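Sorting and clearing a parts bin by length and colour

Bar stock that arrives mixed in one bin is slow to pick from and easy to miscount. The method on this page is the one used at the Sarkport bench for short rectangular bars in two colours and two lengths, tipped into a sloped metal bin. It works for other small stock with flat faces. Round stock rolls and needs a different tray.

What you need

A sloped metal bin, large enough for the bars to lie flat without stacking
A firm table
2 shallow trays, one for each colour
A soft brush and a dry cloth
A steel rule
A pencil and the stock sheet

Placing the bin

Set the bin on the table with the highest wall at the back. If the table is made of two sections, push the sections tight together first, then put the bin across the join and press on each corner in turn. A bin that rocks will shift the bars each time one is lifted. Pack the low corner with card until it stops.

Leave 45 cm clear on the side you pick from. Trays go on the opposite side, long edge towards you.

Check the light before loading. A bare metal floor throws reflections, and a dark bar beside a bright patch is harder to see than the same bar on a dull one. Move the lamp until the glare falls on the back wall. A white lining on that wall helps, even when it is badly scratched.

Loading

Tip the bars in low and slowly, from the front edge. Dropping them from height chips the paint on the slope and marks the corners of the bars. Do not load more than 8 at a time. With 6 or fewer, every bar can normally be seen without moving another one.

Spread the load by hand. The aim is one layer, with gaps wide enough for a finger and thumb. There is no need to line the bars up.

Picking order

1. Start with any bar that lies on or across another. Lift it straight up. Sliding it off drags the lower bar towards the wall.

2. Take the bars in the open middle of the floor next. These can be gripped by their long sides at any angle.

3. Leave bars resting against a wall until the middle is clear. A bar tight to the foot of the slope has only one side free. Push down lightly on one end of the wall side, or draw the bar forward with a fingertip, then grip it as normal.

4. Finish with the corners.

Place each bar in the tray for its colour as it comes out. In the Drekska sets the red bars are the longer ones and the green the shorter, so a red bar that does not reach the red tray's end mark is a stray from another set and should be put aside. Check strays against the rule. Colour alone is not enough – repainted bars do turn up.

Counting

Count each tray once, write the figure on the stock sheet, then count again from the other end. If the two figures differ, empty the tray and start that colour afresh. Do not correct the sheet from memory.

Loose scraps

Bits of wrapping travel with the bars and settle at the ends, mostly along the back. Clear film is the worst, as it looks like a reflection on metal. Run a finger along the foot of each wall after the last bar is out and remove anything that moves. Film left under a bar makes it sit at a slight tilt, and in the tray this shows up as a gap at the end of the row.

Brush the floor of the bin from back to front. If there is a hole in the floor, put a sheet of paper beneath the bin first to catch the dust. Paint flakes from the slope should be brushed out at the same time.

Care of the bin

Scuffs on the floor do no harm. Wipe with a dry cloth and leave them. Worn paint on the slope can also be left, provided the edges of the worn patch are not lifting. Where they are, rub them down with fine paper until a fingernail no longer catches. Repainting is done once a year, in April, with two thin coats of white. The Pakar primer needs a full night between coats.

Sharp burrs on the top edge should be filed off at once – they cut gloves before they cut hands, but only just.

Storage

Stack the trays with the longer bars at the bottom. The MacPherson racks take a tray on each shelf with the label facing out. Keep the bin empty when it is not in use.

Page last revised 18 October 2019.
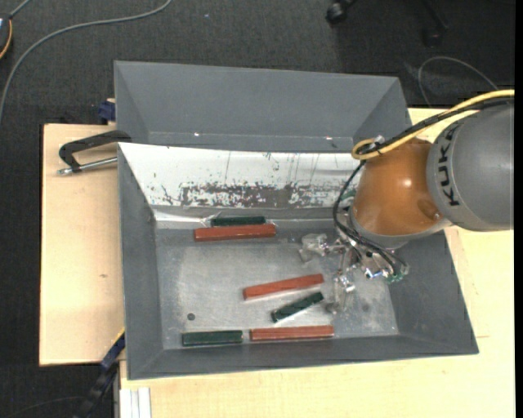
Red and green bars in the sloped bin.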